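Rings on a Wooden Tabletop

A coaster costs less than a sander, a fact I have proved more than once. If a ring does turn up, start with a dry cloth, then a damp one, and give the top a night to think it over.

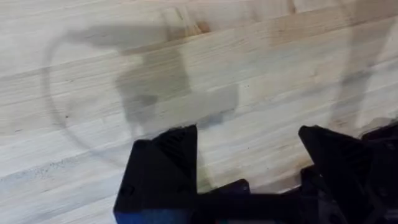

Still there? Sand lightly with the grain, and do the whole strip so you don't trade a ring for a pale dent. Finish with oil, wipe off the extra, and wait 36 hours before you let your family near it. They will want to put mugs down at hour six.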